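Las pinzas llegan al doblado: lo que cambia para los equipos de domicilio

Del boletín interno de Torham, sección Trabajo y herramientas

Desde mayo, una parte del equipo de domicilio de Vaher dobla la ropa con pinzas de mano en lugar de hacerlo con los dedos. Varios compañeros de otras secciones nos han preguntado en el comedor para qué sirve esto y si significa que pronto habrá menos horas. Intentamos responder con lo que sabemos hoy. Lo que todavía no sabemos, también lo decimos.

Torham empezó en 1998 como lavandería y solo más tarde entró en las casas de los clientes. La planta de Kevham conoce las máquinas desde el principio: la calandra, la cinta, la plegadora de sábanas. Una sábana es un rectángulo y la plegadora la trata siempre del mismo modo. En los domicilios no existe nada parecido. Allí hay una cama más alta o más baja, una ventana que deslumbra por la mañana, y un montón de ropa en el que cada pieza es diferente de la anterior. Por este motivo el doblado en casa del cliente se ha quedado siempre fuera de los planes de automatización, hasta el acuerdo con Drondine.

El acuerdo es sencillo de explicar. Drondine desarrolla un brazo doble que debe doblar ropa en habitaciones normales, y para enseñarle necesita grabaciones de personas que ya saben hacerlo. Nuestros compañeros trabajan con una pinza en cada mano. Las pinzas graban el movimiento, y con estas grabaciones se entrena después el programa. La forma de los dedos de la pinza es la misma que tendrá el brazo, y por eso no vale grabar las manos desnudas.
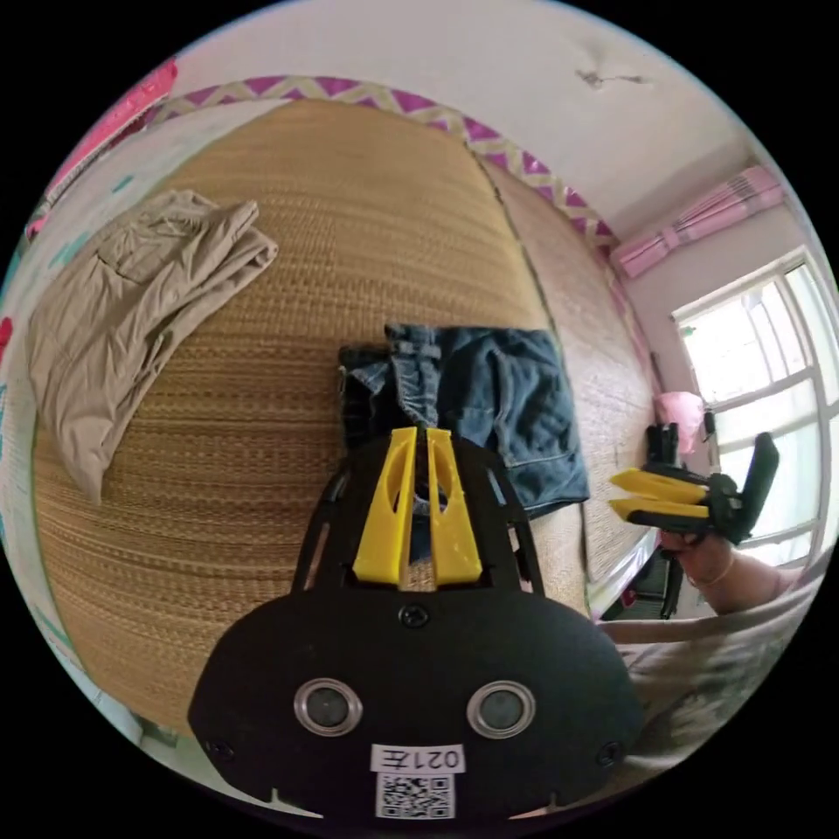
Dormitorio en Vaher: unos vaqueros y un pantalón beige sobre la estera, vistos por encima de una de las pinzas.

Los pantalones resultan ser la prenda más difícil para quien empieza. La tela vaquera pesa, la cintura es gruesa y los dos dedos amarillos agarran una sola capa cuando uno quería coger dos. Con las manos se siente enseguida cuántas capas hay. Con la pinza hay que mirarlo. Una compañera con muchos años de servicio nos dijo que durante la primera semana se sintió «como si llevara guantes de horno», y que ahora piensa antes de cada agarre por dónde va a entrar, cosa que no hacía desde que era aprendiza.

También la superficie tiene su importancia. Sobre un colchón blando la pinza se hunde y recoge la colcha junto con la prenda. Una estera de paja tejida ofrece más firmeza y sus líneas ayudan a poner recta la pierna del pantalón. En cambio, los bordes de tela decorados se enganchan con facilidad, y conviene trabajar un poco alejado de ellos.

Lo que dicen los equipos

Hemos hablado con el turno de mañana y con el de tarde. Las opiniones no son iguales y las recogemos como nos las dieron.

La queja más repetida es la muñeca. La pinza no es muy pesada, pero se sostiene delante del cuerpo, y después de una hora se nota en el antebrazo. A petición de los equipos se ha fijado un máximo de dos bloques de cuarenta minutos por jornada, con tareas sin pinza entre uno y otro. Quien tenga molestias puede dejar el bloque sin justificante médico y sin perder el complemento.

La segunda queja es la velocidad. Un doblado que antes llevaba medio minuto lleva ahora dos, y al principio los planes de visita no lo tenían en cuenta. El resultado fueron dos semanas de retrasos y algunas llamadas poco amables de clientes. Ya se ha corregido: las visitas con grabación llevan una franja propia y no se combinan con limpieza de cocina.

Hay asimismo comentarios buenos. A varios compañeros les gusta que por primera vez alguien les pregunte cómo doblan y por qué. Drondine pidió al comienzo un solo método para todos, el del manual de planta. Los equipos contestaron que en una habitación pequeña ese método no cabe, y ahora se graban tres maneras distintas. Nos parece un punto que merece ser contado, dado que el manual no se tocaba desde hacía mucho tiempo.

La mano que no dobla

Una parte menos conocida del trabajo es el ordenar alrededor: apartar una tela, llegar a lo que está junto a la pared, mover algo sin soltar lo otro. Con dos pinzas ocupadas uno ya no puede usar el codo o la barbilla, como hacemos todos. Se aprende a dejar una pinza quieta mientras la otra trabaja, y el programa necesita ver también esas pausas. Antes de cada bloque se comprueba la etiqueta de la herramienta. La 021左 es de la mano izquierda (el signo chino significa precisamente «izquierda») y, si se cambia de mano por descuido, toda la grabación se debe repetir.
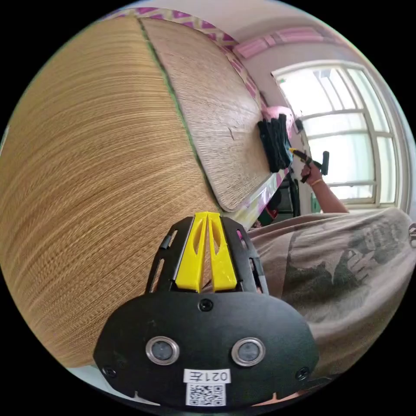
Qué pasa con los puestos

Torham tiene en este momento 349 personas en plantilla. La dirección ha confirmado por escrito que ningún contrato de domicilio se reducirá a causa del proyecto mientras dure la fase de grabación, y que al terminar habrá una reunión con la representación de los trabajadores antes de cualquier decisión. Para después de esa reunión no hay garantía escrita. La representación la ha pedido y sigue esperando respuesta.

La fase de grabación termina cuando se alcancen 2000 doblados válidos. Hasta el cierre de este boletín se habían aceptado 500. Un doblado no es válido si la prenda cae al suelo, si una mano toca la tela directamente o si se oye o se ve a un miembro de la familia. Este último punto lo exigió el comité de empresa, y los clientes firman una hoja aparte que pueden retirar cuando quieran.

En cuanto al brazo doble, se probará primero en Kevham, en una sala con una cama y una ventana. Los compañeros que han grabado tendrán prioridad para los puestos de supervisión de la prueba, que se pagan con la categoría superior. La formación es en horas de trabajo.

Quien desee participar en los bloques de otoño puede apuntarse en la hoja que está junto a la máquina de café de Vaher, o decirlo a su responsable de turno. No se pide experiencia con ordenadores. Las pinzas se recogen cargadas a las 7:30 y se devuelven en su caja, la izquierda y la derecha juntas.

También en este boletín
Kevham: nueva ventilación en la sala de calandras
Calzado de trabajo: cómo pedir el cambio de talla
Turnos de verano, respuestas a las preguntas más frecuentes
Curso de español escrito para compañeros de otras lenguas
Números anteriores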